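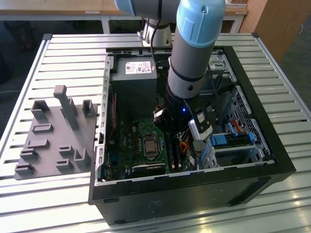
Figure 6.1 A robot arm holding a part inside an open desktop computer case.

Last updated: Fri 31 July

Chapter 6
Trade Credit and the Cash Cycle

A business that sells on credit has earned its revenue before it has received any money. Chapter 5 treated the sale itself. This chapter considers the time between paying suppliers and collecting from customers, known as the cash conversion cycle.

Consider Jundberg, a wholesaler that buys shelving from Foltus and sells it to Frade, a retail chain. Jundberg pays $1,222 for an order on delivery and sells it on the same day for $2,000. Frade has 39 days to pay. The sale is profitable, yet for 39 days Jundberg must cover its wages and rent from other funds — savings, a bank loan, or credit from its own suppliers.

Section 6.1 defines the parts of the cycle. Section 6.2 shows how each is measured from a balance sheet and an income statement. The Skenetti case, at the end of the chapter, asks students to prepare a cash budget for August.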